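Unit 4: Storage Furniture and the Small Home
Course notes, Household Design and Upkeep

Reading for this unit: the Caldeira packet, first two sections. Bring your floor plan from Unit 3.

1. Where storage came from

For a long time most households kept their clothes and linens in chests. A chest is easy to build and easy to move, and it doubles as a seat. The drawback is that whatever you want is usually at the bottom. Drawers solved part of this, and upright cupboards with shelves solved most of the rest. By the time ordinary houses had a separate bedroom, a standing cabinet was a common thing to own.

Built-in closets came later and changed how people bought furniture. A family with closets needs fewer large pieces. A family renting an older apartment may have no closets at all, and the freestanding cabinet does the whole job.

2. Depth, height, reach

Depth is the figure students get wrong most often. Clothes on hangers need a deep cabinet. Folded clothes, dishes and papers do not, and on a deep shelf the things at the back get lost. In the Kolum apartment plan we used last week, the hall cabinet is 455 mm deep. That suits folded linens and boxes. It is too shallow for coats on a regular rail, so the plan puts coats on hooks by the door.

Height is limited by reach. Shelves above the top of your head are for things used once or twice a year. Heavy items go between knee and waist. Anything tall should be fixed to the wall, including in a rental. Ask the landlord first and fill the holes when you leave.

3. Doors

Sliding doors save floor space but only let you into half the cabinet at a time. Hinged doors open the whole front and need clear floor to swing over. Two narrow doors need less clear floor than one wide door across the same opening.

Draw the door swing on your plan as an arc. Check it against the bed, the room door and any radiator.

Handles belong near the meeting edge, where the pull has the most leverage on the hinge. On a tall door, a long vertical handle can be used by both a child and an adult.

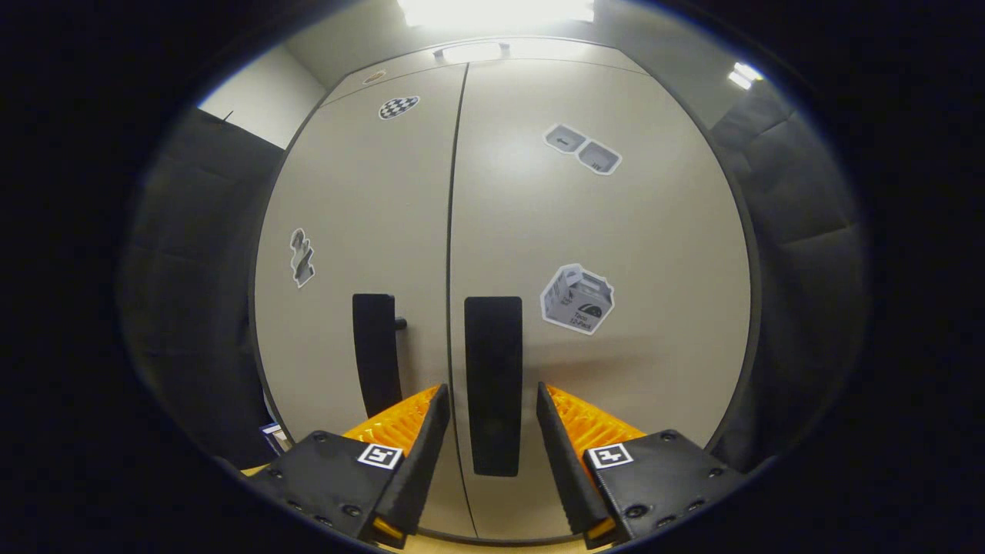
Kelly Portela asked whether paired doors always end up out of line after a few years. Hers have dropped on one side, and she has been lifting the door to get it shut.

They often do drop. Check the floor first with a level, then the hinge screws. Most modern hinges have 2 adjusting screws, one for side to side and one for depth, and many have a third for height. Turn each a little at a time and close the door between turns.

4. Assignment

Draw a storage plan for one room. Show depths, shelf heights and door swings. Add a list of what goes on each shelf. Due May 28, 2026, on paper.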